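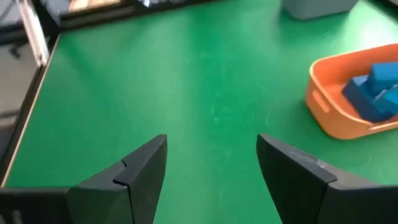

The green table, December.

December, started 10.15 in the morning

Live captions, test run 2

Purpose: find out whether the English captions on the Skeken fan broadcast can be made readable before the comeback show. The last broadcast was the one where the captions fell so far behind that people in the chat were answering jokes before the joke appeared on screen. I want to know where the lag comes from and how much of it is ours.

Set-up

Source is the recording of the last Skirnura broadcast, the long one where the group cook noodles and talk over each other. I played it into the caption chain as if it were live. The chain is the same as on the night: sound goes to Bezerra, Bezerra produces a rough Korean text, the rough text goes through machine translation, an editor fixes the English, and the fixed line goes out to the player. Hiyori Sugawara was the editor for the first half and I was for the second. Her Korean is far better than mine and the results should be read with that in mind.

Bezerra settings were left as they were on the night. Word list was the old one, without the new song titles.

I used the office connection at Costby, wired, and kept a second machine logged in to Skirnura as an ordinary viewer so that I could see the captions as a fan sees them. Player set to automatic quality. Captions medium, white on dark.

First pass, nothing changed

Caption delay at the start was tolerable. It got worse every time two members spoke at once, and it did not recover afterwards. By the end of the cooking section we were 30 seconds behind the sound. That matches what people were complaining about, so at least we can reproduce it.

Hiyori says the editing screen is the trouble. Each line has to be opened, changed, saved and sent, even when there is nothing to change. She was letting perfectly good lines sit in the queue while she fixed a bad one further up. The queue only sends in order. One bad line holds up everything behind it.

I had assumed the translation step was the slow part. Looking at the log, it is quick nearly all of the time. The waiting is in the queue.

Whole recording came to some 900 caption lines. More than I expected for a broadcast with that much eating in it. A lot of them are very short: "Ah", "Really?", "Wait", "It's hot". Each of those takes up a place in the queue just like a full sentence does.

Second pass, auto-send on

There is a setting in the editing screen that sends a line by itself if it hasn't been opened within a few seconds. It was off. Neither of us knows who turned it off or when. I turned it on and we ran the same recording again from the top.

Much better for delay. We stayed close behind the sound for the whole cooking section and caught up again after the overlapping bits. The cost is that some lines go out wrong. Noted these as they went past:

The leader's nickname came out as "radish" every time. It was translated as a word instead of being kept as a name. Needs to go in the word list.

"Comeback" came out as "return" and once as "going home". Fans will want "comeback". Word list.

Honorifics are dropped in some lines and kept in others, sometimes within the same conversation. We should pick one. Hiyori would keep them, since the fans reading English captions know them already and get annoyed when they vanish. I agree for the fan broadcasts. For the trailer clips I would still leave them out.

Song lyrics. When a member sings a line, Bezerra tries to caption it and makes a mess. On the night this put a very odd sentence on screen under the chorus, and it has been going round as a screenshot ever since. Proposed: the editor gets a single key that puts up a music note and holds it until the next spoken line.

Laughing was captioned as words in three places. Leave it.

Chat log

Exported the chat from the night and went through it over lunch. 1,370 messages mention captions or subtitles in some form, which I sorted by reading them, as searching for "caps" also brings up people shouting about baseball caps. Did not try to work out proportions. The general run of it:

People asking for captions to be slower. I didn't expect that. They mean the lines come in bursts: nothing for a while, then four at once, gone before they can be read. It is the same queue fault seen from the other end. When the bad line is cleared, everything held behind it goes out together.

People asking where the captions button is. It is behind the settings menu on phones and on the main bar on desktop. This is one for the Skirnura people and I have written it down for the next call with them.

People translating for each other in the chat, quite well and often sooner than we did. A few of them put the time next to the line so that others could follow. Hiyori recognised the style of one or two accounts from the subtitled clips that go round after each broadcast. She thinks it would be worth asking whether any of them would look over our word list. Not to do the work for us, only to tell us which names and in-jokes we have got wrong. I like the idea. Have to check what we are allowed to show anyone before the song titles are out.

People being kind about it. Quite a few of these too.

Third pass, short lines merged

Afternoon, from 14.30. Auto-send still on. Changed the Bezerra line break so that very short lines from the same speaker are joined to the next one if it comes soon after. So "Wait" and "It's hot" become one caption.

Reads more naturally. Fewer flashes on the screen. On my viewer machine it was comfortable to follow for the first time, and I was able to look at the faces as well as the text.

Problem: Bezerra is not good at telling the two youngest members apart by voice. When it guesses wrong it joins one person's question to the other person's answer. We had "Did you eat mine? No" as a single caption, which takes the fun out of it. Tried shortening the gap allowed between lines. It helps a little. With separate microphones this would not come up, but for the home-style broadcasts they use one microphone on the table and I don't see that changing.

For now: merge on for single-speaker sections (letters, thank-you speeches, the quiet part at the end), merge off when they are all at the table. The editor can switch it without leaving the screen. Tested switching it back and forth during playback and no lines were lost.

Colour coding of names

Tried giving each member a colour for the name in front of the line. Took it out again. On a phone the darker blue and the purple look the same, and fans have firm opinions about which colour belongs to whom. If we do it we use the official colours and ask first.

Things still wrong

The first caption after an advert break is always missing. Happened in all three passes, same place. Suspect the player starts listening for captions a moment after the picture comes back. Needs someone at Skirnura to look.

The word list won't accept names with a full stop in them. Workaround is to leave the stop out.

Editor gets tired. Hiyori said that by the end of her half she was approving lines without reading them. For the comeback show, which is longer, there should be two editors swapping over at each song. I'm not a good enough second. Ask whether her colleague from the magazine side is free.

To do before the next run

Word list: nickname, "comeback", the noodle brand they keep mentioning, honorifics kept throughout. Hiyori.

Music note key. Me.

Leave auto-send on and put a note on the editing screen telling people not to turn it off. Me.

Advert break fault and captions button, both to Skirnura. Me, on the next call.

Ask what we may show outside helpers, and when. Hiyori will write, I will chase.

Next run should use a different recording. We both know this one by heart now and I caught myself correcting lines before they were spoken. The radio visit would do, as there is a presenter in it who talks very fast.

Stopped 17.40. Logs from all three passes are in the shared folder under captions, with the old settings saved next to them in case we need to go back.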